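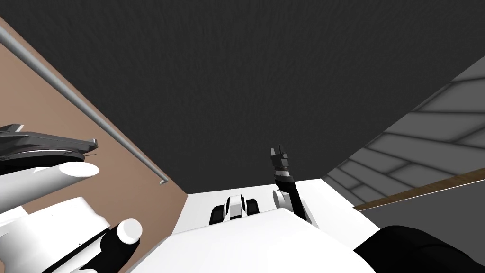 Comment faire travailler deux bras en même temps sans qu'ils se gênent ? En planifiant leurs mouvements ensemble, dans un seul espace articulaire, avec un contrôle de collision qui traite chaque bras comme un obstacle mobile pour l'autre.

Voilà en une phrase ce qui nous a occupés pendant tout le semestre ! Le projet s'appelle Tovar, il est écrit en C++ avec une couche Python par-dessus, et il a été réalisé en binôme par Vernon Simard et Carter Grewal dans le cadre du module de planification de mouvement. Rapport remis le 28 juillet 2026.

Point de départ

Le sujet demandait un planificateur pour robot à deux bras, testé uniquement en simulation dans des pièces d'habitation. Nous avions déjà un bout de code issu du projet de janvier, qui planifiait un bras, le figeait, puis planifiait l'autre. Ça marche tant que les deux pinces restent chacune de leur côté. Dès qu'elles doivent se lever ensemble devant le torse, le second bras se retrouve souvent sans aucun chemin possible, et l'ancien code renvoyait alors un simple « échec » sans plus d'explication (merci à nous-mêmes).

Architecture

Tovar contient 2 modules principaux. Le premier, Pindberg, maintient le modèle de collision : les maillons des bras sont remplacés par des capsules, le torse par une boîte, les murs et le plafond par des plans. Les objets minces, comme une tringle fixée le long d'un mur, ont droit à leur propre capsule, avec une marge réglable. Le second, Zosby, est le planificateur proprement dit : un RRT-Connect dans l'espace joint des deux bras, suivi d'un lissage par raccourcis aléatoires.

Nous avons passé un temps fou sur les capsules. Au début, la marge était la même partout, et le robot se croyait coincé dès qu'il approchait une pince d'une paroi. Nous l'avons rendue dépendante du maillon : large pour l'épaule et le coude, fine pour les doigts. C'est une modification de quelques lignes et elle a changé tout le comportement – nous aurions dû commencer par là.

Essais

Le banc d'essai se nomme Gustbridge. Il tire au hasard une pose de départ et une pose d'arrivée pour les deux bras, lance Zosby et enregistre la trajectoire avec la graine aléatoire, ce qui permet de rejouer exactement un cas raté. Nous avons retenu 100 requêtes, avec un temps de calcul limité à 30 secondes chacune. Les poses où les bras sont levés vers le plafond se sont révélées les plus instructives, car l'épaule, le torse et l'avant-bras s'y retrouvent très proches les uns des autres.

Sur l'ensemble, 28 requêtes n'ont pas abouti dans le temps imparti. En les rejouant une par une, nous avons trouvé deux familles. Dans la première, la pose d'arrivée était elle-même en collision et n'aurait jamais dû passer le filtre : un bogue de Gustbridge, corrigé depuis. Dans la seconde, le passage existe mais il est étroit, et l'échantillonnage uniforme tombe rarement dedans. Carter a essayé un échantillonnage biaisé vers les configurations proches du contact, et les premiers tracés sont vraiment encourageants !

Ce qui reste à faire

Le lissage traite encore les deux bras avec le même profil de vitesse, si bien que le plus rapide attend l'autre. Vernon a une branche où chaque bras possède sa propre loi temporelle, mais il faut alors revérifier les collisions sur toute la durée du mouvement et le calcul s'allonge nettement. Nous aimerions aussi que Pindberg lise directement la géométrie de la pièce depuis le simulateur – pour l'instant, plans et capsules sont saisis à la main dans un fichier de configuration.

Pour relancer les essais, il faut compiler Pindberg avant Zosby, puis donner à Gustbridge le fichier de graines placé à la racine du dépôt. Les trajectoires sont écrites dans le dossier de sortie, une par requête, avec la distance minimale entre les bras à chaque pas de temps.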